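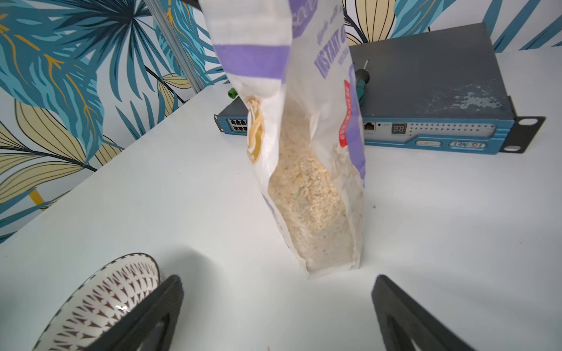
A bag of oats, a bowl and two black robot fingers.

Meet Dida! It's a robot kit from Natlow – two arms that bolt to a rail on the front of a table. Each arm has a gripper. That's its hand. Only two fingers, no thumb!

How does it know where stuff is? Cameras. One rides up by the wrist, so it gets a realy close look.

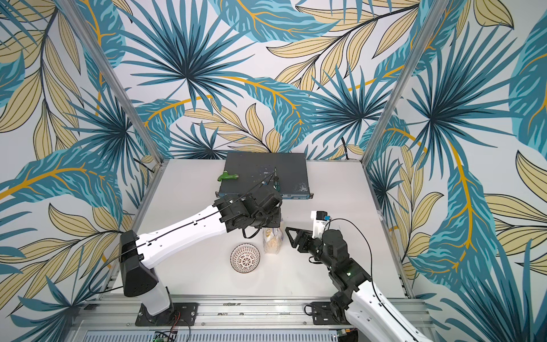

Motors do the bending. Shoulder, wrist, all of it. Long cables bring the power. Oats are tricky for a robot – the bag is squishy and changes shape when you squeeze.

Want one? Costs 600 dollars, so maybe ask your school. Ages 9 and up, with a grown up near by.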